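Subject: Re: [handheld-practice] Draft 2 of the cell tidiness and task-start rules
List: handheld-practice
Sent: Thursday

> Draft 2 is on the wiki. The main change is section 4, which now requires
> every station to be "in a defined start state" before an episode is
> recorded. Garside already does this and reports fewer rejected episodes.
> We would like Palomino and Steltirance to adopt it as written. A station
> that can't show a signed start-state sheet would have its episodes held
> out of the shared set.
>
> Section 6 (cable management) is carried over from the Omik guide with
> small edits. Comments by the end of September, please.

I've read it twice and I'm still not sure what problem section 4 is meant to solve.

Fewer rejected episodes is a number about the reviewers as much as it is about the episodes. If you tell the people checking the recordings that a signed sheet means the start was fine, they will stop looking at the start. I would expect rejections to drop in the first week whatever the operators were doing. Did Garside have anyone review the same batch without seeing the sheets? If so, put that in the draft. If they didn't, take the sentence out.

Then there is "defined start state." Defined by whom, and how closely? Take the hanger task, since that's the one we run most at Steltirance. Hangers in a basket, basket on the table, two grippers, take them out one by one. I can define that the basket is on the left and the hangers are in it. I can't define how they lie on each other, and I don't want to. The tangle is the task. If an operator starts laying them in neatly so the sheet can be signed, we get up to 600 episodes of somebody lifting the top hanger off a tidy stack, and a policy that falls over the first time two hooks catch.

I'm not against a start rule. I would sign one that said:

Objects named in the task are present and within reach of both hands.
Nothing on the work surface that the task doesn't name.
Both grippers open and close fully before recording starts.

Those can be checked in a few seconds by the person wearing the gear. Draft 2 has 43 lines on the sheet. Try filling in 43 lines between short episodes and tell me what you have by mid-afternoon. You'll have a stack of sheets ticked straight down the column, and we will all know it and file them anyway.

On section 6. The Omik guide was written for fixed arms, where a cable has one path and you can clip it to something. With hand-held grippers the cable goes wherever the wrist goes. "Cables shall be secured along their full length" can't be met unless you tie the operator to the table. What matters for us is slack: enough that a full reach doesn't pull on the mounting plate, and not so much that a loop drops onto the work surface and gets picked up with the object. Write that, with a test (both arms out to the far edge, then crossed), and I'll support it.

The same section says the floor must be clear "within the station." Does that cover the floor on the other side of the table? As worded it does, and I'd guess most stations on this list fail it today, including mine. I have no quarrel with a rule for the floor the operator stands on, which is a trip hazard with someone's attention on their hands. Past the far side of the table I'd call it housekeeping. It should be in a different document from the one that decides whether data gets held out.

That's my real objection. Safety, recording quality and neatness are all in one list with one penalty. A loose bottle under a shelf and a gripper that doesn't close are the same failure on your sheet. Once people see that, they stop taking any of it seriously, and the gripper check goes down with the bottle.

Requests for draft 3, then:

Split it into three parts with separate consequences.
Cut the sheet to what can be checked before each episode, and move the rest to once a shift.
Replace the full-length cable wording with a slack test.
Show the review figures or drop the claim.

Palomino raised the sheet length on draft 1 (it's ticket 911 on the tracker) and it was closed with no comment. I've reopened it. Please don't close it again without an answer there or here.

Our hanger station mid-episode is attached under my signature, for anyone who wants to try section 4 or 6 on it line by line.

Station lead, Steltirance 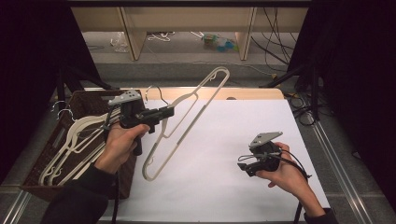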